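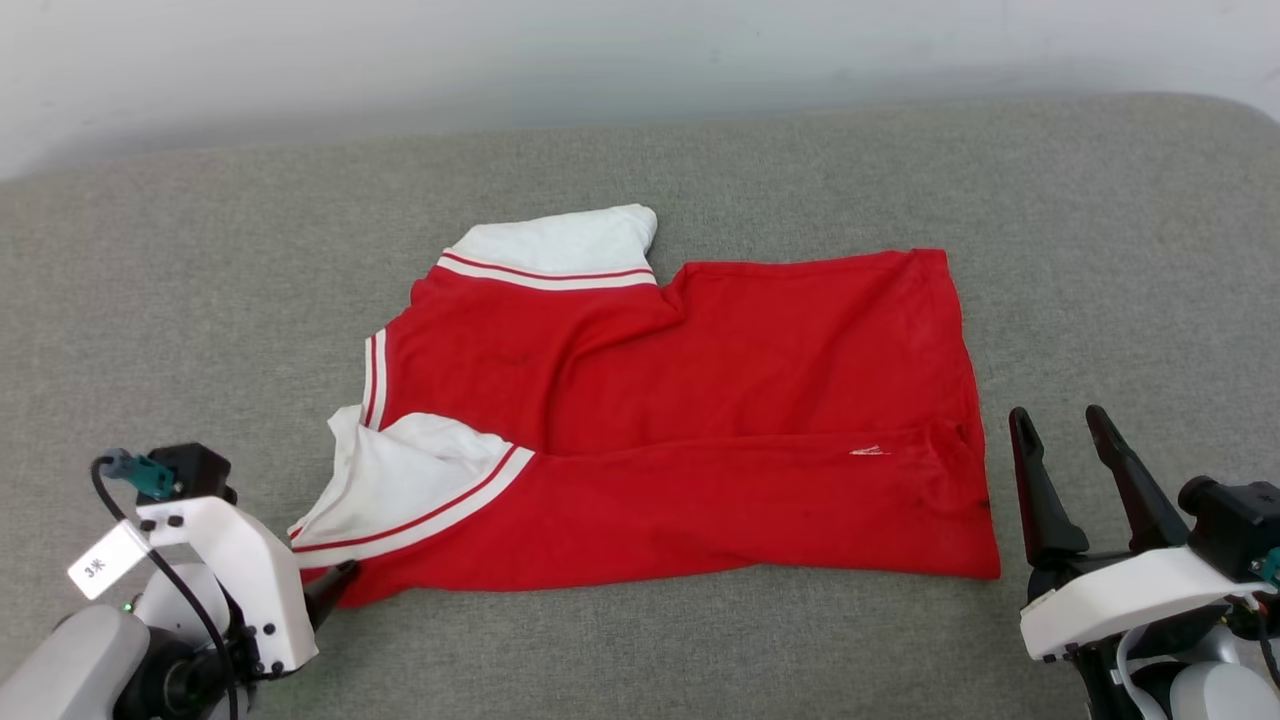 About Plelto

Plelto started with a team's worth of shirts and one very tired washing machine. Tiziana Testa had offered to do the laundry for her daughter's soccer club (just the once, she thought), and by July she was doing it for the whole league, then for the club across the river, and there was a stack of clean shirts on every flat thing in her house, including the stairs!

These days we have a proper workshop on Tomaszewski Street, and we wash, mend, fold and pack sports shirts and polos for schools and clubs all over the county. Last season 2856 of them came through the door. Siebe De Smet joined us to look after the mending table, and he is the person to ask about loose collars, tired cuffs and striped trim that has started to come away at the seam.

We still fold by hand. Every shirt gets laid out and smoothed from the middle, with the sleeves brought in and the collar last, and if we come across a stain or a worn logo we put a note in the bag so you know about it before match day. New folders spend their first week on nothing but collars, which they grumble about, and then they get very particular about them, like the rest of us.

If your club has a closet full of shirts that need some care, come by and have a coffee with us. Orders under 300 pieces are usually ready within the week, and bigger ones we'll talk through with you.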